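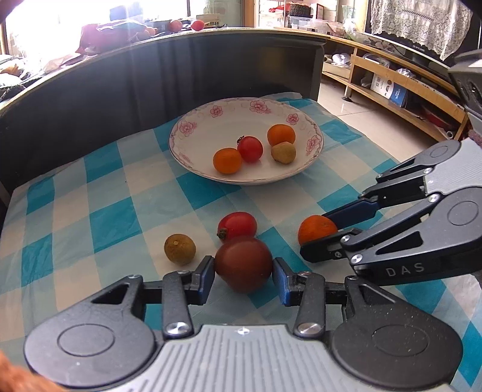
Viera Krajčí
Technical Writer, Grivora Kitchen Storage

Section 4. Storing Fresh Produce in the Grivora Cabinet

This section applies to the two-drawer Grivora produce cabinet, with or without the Elthorpe humidity tray. Complete the installation and leveling steps in Section 3 before you begin. The door shelves are covered in Section 5.

4.1 Before First Use

1. Remove the shipping tape from both drawers and from the vent slider at the back of the upper drawer.
2. Wash the drawers and the drain mat by hand in warm water with a mild dish soap. Rinse and dry fully.
3. Return the drain mat to the lower drawer with the ribbed side facing up.
4. Close both drawers and the cabinet door, then switch the cabinet on.
5. Let the cabinet run empty overnight. The ready light stays on when the set temperature has been reached.

Note: The compressor may run without stopping during this period.

CAUTION: Do not wash the drawers in a dishwasher. High heat can warp the runners, and a warped drawer will not seal.

4.2 Setting the Upper Drawer

The upper drawer is intended for produce that is harmed by cold, such as tomatoes, cucumbers, eggplant, and peppers. It is controlled separately from the rest of the cabinet.

1. Press and hold UPPER until the display flashes.
2. Use the arrow keys to select MILD.
3. Press UPPER again to save the setting. If no key is pressed, the display returns to the previous setting.
4. Move the vent slider to the open position.

Tomatoes that are still firm and pale should be kept on the counter, out of direct sun, until they have colored. Place them in the upper drawer only when they are ripe and will not be used the same day. Set them stem side down in a single layer. Tomatoes stacked on one another bruise at the point of contact, and the bruise may not be visible for a day or more.

Bring tomatoes back to room temperature before serving.

4.3 Setting the Lower Drawer

The lower drawer holds leafy greens, carrots, beets, celery, and herbs.

1. Press and hold LOWER until the display flashes.
2. Select COLD.
3. Press LOWER to save.
4. If the Elthorpe tray is fitted, fill it with clean water up to the line. Do not overfill.
5. Slide the tray into the rear channel until it clicks.

Remove rubber bands and wire ties from bunches before storage. Cut the tops from carrots and beets and store the tops separately, or discard them. Greens that have been washed should be dried and wrapped in a clean cloth.

Note: A small amount of water on the drain mat is normal. Standing water is not. See 4.5.

4.4 Items to Keep Apart

Ripe apples, pears, bananas, and tomatoes give off a gas that speeds the aging of other produce. Keep these items out of the lower drawer. Do not store potatoes or onions in either drawer; both keep better in a dark, dry cupboard, and they should not share a container.

Check the contents of each drawer at least once a week. Remove any item that is split, leaking, or moldy, and wipe the area where it rested.

WARNING: Do not use chlorine bleach or solvent cleaners inside the cabinet. Residue may pass to food.

4.5 Cleaning and Fault Codes

1. Switch the cabinet off and empty both drawers.
2. Lift each drawer slightly and pull it forward off its runners.
3. Wash the drawers and mat as described in 4.1.
4. Wipe the cabinet walls with a damp cloth. Clear the drain opening with the plastic pin supplied.
5. Refit the drawers, close the door, and switch the cabinet on.

Code 108: The upper drawer is not fully closed. Check for stems or leaves caught in the runner.

Code 123: The humidity tray is empty or is not seated. Refill the tray and slide it in again.

If either code remains after these checks, switch the cabinet off, wait two minutes, and switch it on again. If the code returns, contact an authorized Bartoš service center. Have the model and serial numbers ready. Both are printed on the label inside the door.

The drain mat and tray are wearing parts and are not covered by the cabinet warranty. Replacements may be ordered through Guretti dealers.

Section reviewed by Silvia Ondrejka, Product Safety. Revised November.

Continue to Section 5, Door Shelves and Bottle Rack.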